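August 10, 2023

Back from Faltstead. Feet wrecked. Four days of walking, one decent night's sleep, no regrets. Well, one regret, the boots.

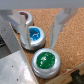

Containers on cork.

Started in Ravitz becuase the bus was cheap. Rained till lunch. The path is badly marked past the quarry, so print the map, phone signal is useless up there.
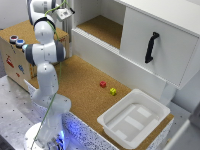
4 min read

Second day was the big climb. 400 steps cut in the rock and then more hill. Had been training since May, made no difference. Lungs gone. View was all cloud, then suddenly wasn't, whole valley, sat there eating cheese like a king.

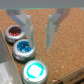

Food next. I packed way too much and carried all of it over the top. Oats, nuts, two kinds of jam, why. Next time everything goes in one small tin, blue lid like that one, and if it doesn't fit it stays home. The shop in Prira sells bread and soup anyway. Shuts early tho.

Last stretch was 21 miles if you count the wrong turn, and I do count it. Knees were bad by the river, so I cut two sticks and
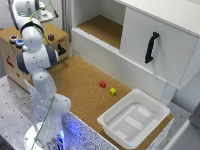
hobbled the rest. Hostel had hot water and a huge orange cat. Slept eleven hours. Would go again, new boots first. Laundry now.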